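3.2 조사 대상 및 방법

본 연구는 소규모 공유 작업실에서 이용자가 수공구를 제자리에 반납하는 행동이 보관 방식에 따라 어떻게 달라지는지를 다룬다. 조사 장소는 공유 작업실 Pyo와 Cidis 두 곳이다. Pyo는 벽면 걸이판에 공구의 윤곽을 그려 두는 방식을 쓰고, Cidis는 품목명을 적은 서랍에 공구를 넣어 둔다. 두 곳 모두 회원제로 운영되며 이용 시간대와 연령 구성은 비슷하다.

조사에 동의한 회원은 39명이며, 조사 기간에 수집된 대여 기록은 1264건이다. 이 가운데 반납 위치가 기재되지 않은 기록은 분석에서 제외하였다. 드라이버, 펜치, 줄과 같이 한 손으로 다루는 공구만 대상으로 삼았고, 전동 공구는 별도의 잠금장에 보관되므로 포함하지 않았다. 탁자 위에 놓인 소형 드라이버의 예를 그림 2에 제시하였다.

반납 여부는 마감 후 점검표로 확인하였다. 점검은 허이슬과 맹길수가 나누어 맡았으며, 두 사람의 판정이 다를 때에는 백현서가 최종 판정을 내렸다. 지정 위치에서 벗어난 공구는 '인접 칸', '작업대', '소재 불명'으로 구분하였다. 같은 서랍 안에서 방향만 바뀐 경우는 정상 반납으로 처리하였다.

설문은 50문항으로 구성하였다. 보관 위치를 기억하는 정도, 다른 이용자에 대한 배려, 작업 종료 시의 피로감을 5점 척도로 물었고, 마지막 문항은 자유 기술로 두었다. Benjelloun과 Mendonça의 선행 설문을 번역하여 사용하되, 국내 작업실에 맞지 않는 표현은 수정하였다. 자유 기술 응답에는 공구를 찾는 데 걸리는 시간보다 반납할 자리를 찾는 일이 번거롭다는 의견이 여러 차례 나타났다. 특히 Cidis에서는 크기가 다른 드라이버가 같은 서랍을 쓰는 점이 불편하다는 응답이 있었다. 이에 따라 4장에서는 공구의 종류와 크기를 구분하여 결과를 분석한다.

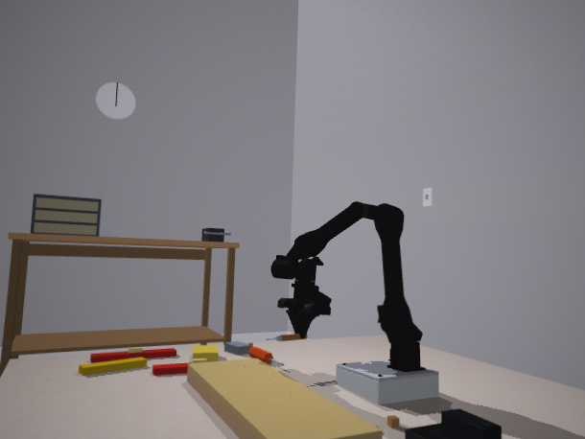 그림 2. 탁자 위의 소형 드라이버(시뮬레이션 화면)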